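4.2 Counting the hearers

Claims about the crowds at Drallow chapel rest on one source, the Entwistle register, which gives 800 hearers for a single sermon in June. We doubt it. The building held 500 at most, and the register was copied out long after the preacher's death by admirers with books to sell.

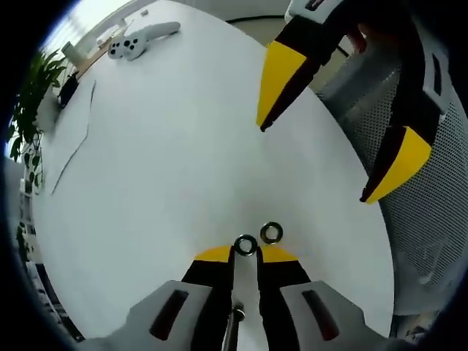
Figure 3.

Could the rest have stood in the yard? Perhaps a few did, but the parish accounts mention no outdoor preaching and no payment for benches.

The Troken printing of the sermons is often cited in support. A run of 1266 copies shows that a printer expected buyers. It tells us little about who came to listen, and at least 100 copies went unsold.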